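4.2 What people say when they explain a fault

The survey in Section 4.1 told us what members of repair clubs claim to do. It is well known that what people claim to do and what they do are cousins who see each other at weddings. We therefore turned to the recordings.

The corpus consists of 162 conversations made at the Gitmont repair club between a person who had brought in a household device and a person who was looking at it. From these we took every turn in which a cause was proposed, which left us with 1,735 candidate explanations. Two coders worked through them separately. Turns such as "well, it's old" were kept, over the objection of the third author, who felt that being old was a condition and that he should know.

Explanations fell into two broad groups. In the first, the speaker names a part and says what is wrong with it: the belt has stretched, the fuse has blown. In the second, the device is treated as a party to a dispute. It "doesn't want to" start. It "gave up." It "has decided" to heat only on one side. We follow Ofori in calling these part talk and grudge talk, terms he chose over dinner and has since tried to withdraw.

Our expectation, set down before coding, was that owners would use grudge talk and repairers would use part talk. This was tidy, and the data declined to cooperate. Of the 1,735 explanations, 1,049 were coded as grudge talk, and repairers produced a good share of them. They were especially fond of it in the first minutes of a conversation, when no cover had been removed and a part could not yet be blamed by name. One repairer, asked what was wrong with a Koivisto radio, replied that it was "being a radio about it." The coders disagreed on this turn and still do.

Grudge talk also rose again near the end of unsuccessful repairs. A toaster that had been discussed for half an hour in terms of springs and contacts became, once the screws were going back in, "stubborn." We read this as a way of closing the conversation without placing the failure on either speaker. The toaster does not object. Similar uses have been noted for weather and for cats, although we know of no study that compares the two.

Part talk has its own oddities. Speakers named parts with great confidence whether or not they had the right name. "The motor" covered motors, pumps, fans, and once a coin. When both speakers used the same wrong name, the conversation ran smoothly, and we found no sign that it suffered for it. Trouble came when one speaker knew the right name and said so. These corrections were followed by long pauses, and in one Sillen vacuum cleaner conversation by a discussion of where the corrector had gone to school.

Borrowed names were common where a part had no everyday word. The metal surround that holds a computer processor in its socket, and the bent lever beside it (Figure 3), went by "the gate," "the frame," "the little door," and, from an owner who had arrived with strong feelings about the machine, "the jaws." Of these, only "the little door" was taken up by the other speaker. It seems to have won because it says what the thing does: it opens. "The gate" does too, of course, and we have no explanation for its defeat.

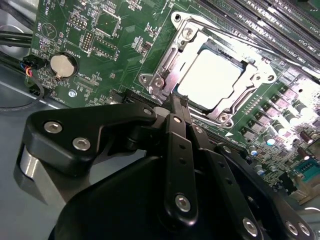
Figure 3. Open processor socket on a green motherboard, with the metal retention frame swung open. The processor sits in the socket.

Names that describe movement did better in general. Doors, arms, flaps, and hooks were repeated by the second speaker more often than names based on looks. "The silver thing" was offered many times and rarely accepted, as most devices contain several. Color terms did well only when a single wire was under discussion, and then they did very well indeed.

We should say something about the Umeck kettles, which account for more of the corpus than any kettle deserves. The club sits near a shop that sold them cheaply, and in July they arrived in numbers. Owners of these kettles had compared notes in line and reached the table with a shared account already prepared, down to the wording. We have kept these conversations in the totals but left them out of the pause measurements, where one owner's rehearsed speech would be counted again and again under different names.

The coding guide, including the coin, is given in Appendix B. In Section 4.3 we turn to apologies, which owners made to repairers, repairers made to owners, and both, with surprising frequency, made to the device.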